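Open Day at the Dorkholm Laundry Rooms

The flyer promised 79 ways to rethink washday, and I went along expecting two or three. Dandus, the company behind the open day, sells courses on doing laundry at home. I have been doing laundry at home for most of my life without a certificate, so I was not the easiest visitor to please.

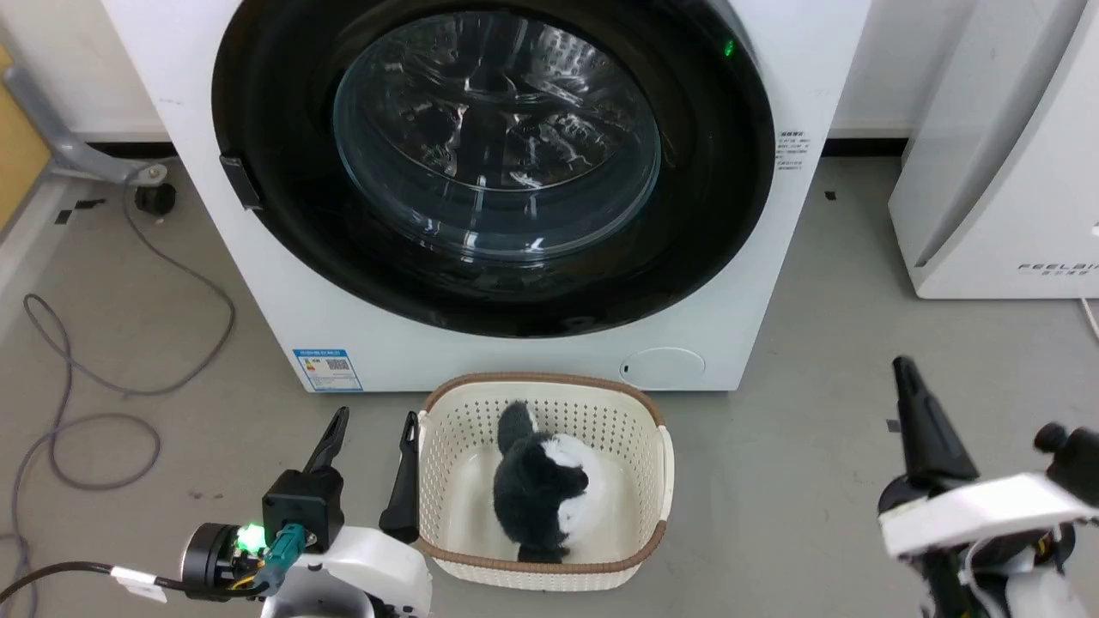

Dorkholm, May

The room for the soft toy session had a gray floor, a white front loader and a cream basket in front of it with a stuffed animal inside. I liked the basket. It has small holes all over the sides and a brown rim, and I would happily own one. The talk that went with it was thinner. We were told that plush toys need "their own cycle and their own mindset." I wrote that down and still don't know what the second half means.

What the handout says is plain enough: read the tag, close any loose seams, use a mesh bag, pick a cool gentle wash. My mother could have told them that for free. The Tamihana course, which covers this and a bit on wool, costs 200 for an afternoon. I asked what you get for the money that isn't in the handout and was offered a second handout.

Next came Fluletti, a rinse additive that is supposed to bring fake fur back to life. The bottle claims 3000 fibers revived per drop. I asked how they were counted and got a smile – no figures.

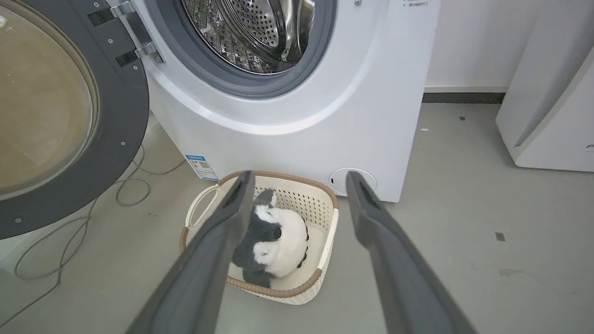
Drying is where I think most toys get ruined, and it got five minutes. Stuffing holds water long after the fur feels fine, and anyone who has put a toy back on a bed too early knows the smell. The advice on airing the machine was better. With the door wide open you can see the gray rubber gasket around the opening, and wiping that after each load is worth the trouble. I'd have traded the whole Fluletti pitch for more of this, plus a word on the filter, whose round cover is down at the lower right of this model.

Entry was 2 at the door, coffee included. The coffee was decent. I didn't sign up for Tamihana, but I have started leaving my washer door open at night.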